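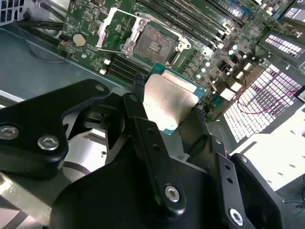

Power Use in a Small Server Room
Nerys Jarman, Environmental Studies project report

Introduction

The public library in Tonden keeps its own server room behind the reading area. It runs the catalog, the staff email, the public computers and the backup files. The library pays for electricity for the whole building, so the staff did not know how much of the bill came from this one room. My project was to find out and to look for simple ways to bring it down.

Method

The electrician who works for the library put a meter on the circuit that feeds the room, including the air conditioner. I read it at 8:00 a.m. through October. I also used a plug-in meter on each machine, moving it from one to the next when the staff could take that machine down for a few minutes. Staff called the machines by the names on their labels, and I have kept those names: Tromen holds the backups and Tiêu runs the catalog.

Results

The room used 839 kWh in October. Tromen was the biggest surprise. It drew 220 watts while the library was open and 200 watts in the middle of the night. Backups only run for 6 hours, starting at closing time, so for most of the day it was using nearly full power to do very little. Over the month it accounted for nearly a fifth of the room's total. 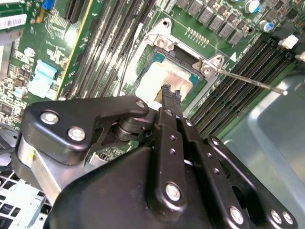 Tiêu is newer and its readings went up and down with the number of people using the catalog. It used less than Tromen at every reading I took. I was not able to measure the air conditioner by itself because it is wired in directly. I worked out its share by subtracting the other readings from the room total, so any error in those readings ends up in that number too.

The thermostat was set to 64 degrees. The manuals for the equipment allow a much warmer room than that. The staff said the setting was there when they started and they had left it alone.
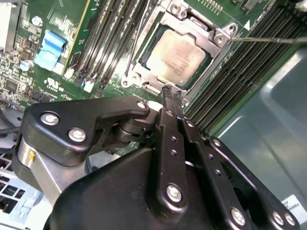 Recommendations

Raise the thermostat a few degrees at a time and check the temperature at the top of the rack each morning for a week after each change.

Put Tromen on a schedule so that it shuts down when the backup finishes. Pomon, the company that services the room, told the library this can be done from the existing power settings.

Close the gap under the door. Warm air comes in from the hallway, which is heated in the fall.

Limits of the project

One month is a short time. I would expect the cooling to use more in summer, and I have no summer readings to compare. The meter is staying in place, and the staff have my spreadsheet if they want to keep adding to it.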